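Home Help Board > Storage & Organizing > Small stuff

Red shopping basket for odds and ends – how do I pack it so it works?

Usha Reddy
Posted Friday, February 20, 2026

Hi all, quick one, typing this before work. I have one of those red plastic store baskets, the kind with slots all over and two handles that fold down on the rim. Got it when the Irneck market in Dresmont closed and sold off their fixtures. $4, couldn't say no.

Idea was a grab basket. Small goods, boxes, packets, all in one place, carry it to whatever table and put it back after. Cute idea. In practice it's a heap. Things I keep running into:

The round brown one on the left gets squashed if I'm not careful, so it goes in last, but then it rolls.

The orange cylinder with the blue end. Stand it up, it falls over. Lay it down, it takes all the room.

Flat boxes. Do they go on the bottom? I put the tan one along the front and at least it stays there, but then I can't see what's behind it.

And really small stuff, which I guess is the actual problem. Flash drive, keys, batteries, that size. Slots are narrow but not THAT narrow if something goes in end first.

I don't want to buy a whole system. Also it's a shared table, black with the white and lilac marble pattern, so the basket has to come off it at the end of the day. Anything I do has to survive being picked up by the handles.

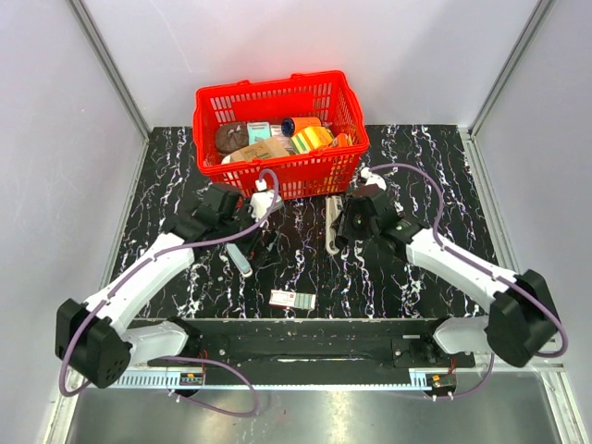 Replies

gounder_attic
Line the bottom. Thats it, that's the fix for most of this. Piece of cardboard cut from a shipping box, 2 layers if it's thin. Trace the bottom of the basket, not the top – these things are wider at the rim and if you cut to the top size it'll buckle.

Then:

Heavy and boxy goes down first. Anything with corners. Corners against the walls so they can't slide.

Cylinders on their side, always. Don't fight it. Lay it across the top of the boxes in the dip between two of them. Standing up only works if it's jammed in on all sides and then you can't get it out again.

Squashy things last and in a corner. Not the middle, the middle is where everything ends up when you lift by the handles.

Leave some air. If the handles won't fold flat you've got too much in there.

The flat box at the front is fine imo. Only turn it so the printed side faces you, then you at least know what THAT one is. If you hate not seeing behind it, put it at the back and let the short stuff live in front. I run mine tall in back, short in front, like a class picture.

dresmont_dee
just get a bin with a lid?? Workell has them. I had a basket like this and gave up after a week, now it holds my gardening gloves

gounder_attic
she said she doesn't want to buy anything, dee

Usha Reddy
OK lunch break. Did some of this. No liner yet, no cardboard in the building apart from the stuff I'm storing lol. But I stopped trying to stand the cylinder up and that helped more than I expected. Yellow pack is kind of tipped in below it. Brown thing at the left, teal and white pack right next to it.
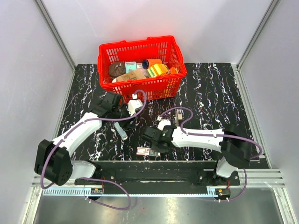
Tan pack leaning at the front, orange cylinder on its side.

Question for gounder – the small orange one in the right corner, up close to the rim. Leave it there or bury it? Feels like it's going to hop out when I go down the stairs.

gounder_attic
Leave it in the corner but get it lower. Easy test: push down on it with a finger. If it moves, whatever's under it isn't settled. Take that side out, put it back flatter. A folded dish towel under the right side also does wonders, fills the gaps and stops the rattle.

Stairs: carry it level, one hand on each handle if you can. Both handles in one hand pulls the rim in and squeezes up whatever's on top. Found that out in November with a dozen eggs.

teatowel70
Different take. Don't mix sizes at all. I'd split this in two: the basket for anything bigger than your palm, and something else entirely for the tiny things. A mug. A soap dish. A zip pouch clipped to the handle if you want it all to travel together. A slotted basket is made for groceries, and it's bad at tiny. No liner is going to fix that, they just slide under the edge of the cardboard and you find them in spring.

Also give the tiny things a spot on the table where they go BEFORE they go in the pouch. Same spot each time. Mine is to the right of the basket. On a patterned top like yours I'd be strict about it. Anything black and white on black and white marble, good luck.

Usha Reddy
teatowel that last part is painfully right. My flash drive is white with a dark end. On that table! I have looked straight at it and not seen it, more than once. So yes ok, landing spot, out in the open, nothing else near it.

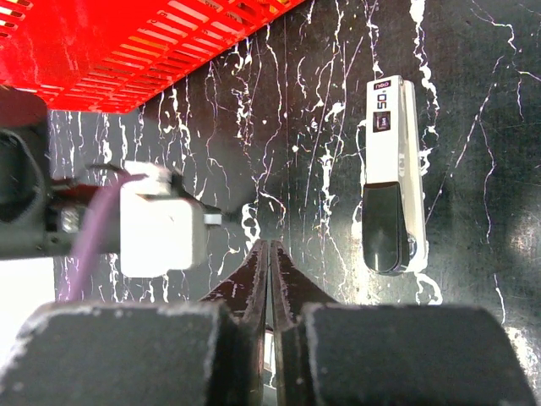
Then into the pouch last thing, once the basket's packed. I have a pouch someplace, it came with a charger. Going to clip it on the handle and see if it gets in the way when they fold.

Still want to try the cardboard bottom too, for the boxes. Will measure the base tonight and not the rim, thank you, I would of definitely measured the rim.

teatowel70
Bright pouch if you've got a choice. Or tie a bit of ribbon to the drive itself, if it has a hole for one. Yellow shows up on anything.

dresmont_dee
ok but the lid bins do stack

gounder_attic
One more, forgot. Wipe out the slots before you put the liner in. Old store baskets collect crud in the corners. Warm water, dish soap, an old toothbrush, let it dry upside down overnight.

Usha Reddy
Doing that tonight then. Marking this solved, mostly. Will post again if the handles don't cooperate.

Thread marked solved by poster – 141 views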